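Utemham rooftop site, small cell and antenna inspection
Checked 02/10/2021 by Lærke Ladefoged for Dalsgaard

Roof access and ladder: OK. The hatch sticks a little, so give it a good shove and mind your fingers, please!

Guardrail, all sides: OK. Nice and solid, and thank you to whoever tightened the corner by the stairs.

Warning signs: one needs replacing. The sun has bleached it so badly that I had to get right up close to read it, which rather defeats the purpose.
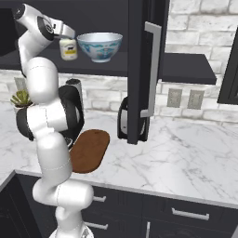
Antenna mounts: OK. All 5 brackets are snug, and the paint marks on the bolts still line up beautifully.

Ground wire: OK, though I'd love to see a fresh clamp before December.

Cabinet 313 (Brivetti): door seal worn, please order. Fans running, filter changed, battery readings fine.

Cabinet 519: OK. Lock is stiff, so bring some graphite.

Fiber entry from Cesten: not checked. The key wasn't in the box and I didn't want to force anything. I'll call on Monday and come back for it.

Signed, L. Ladefoged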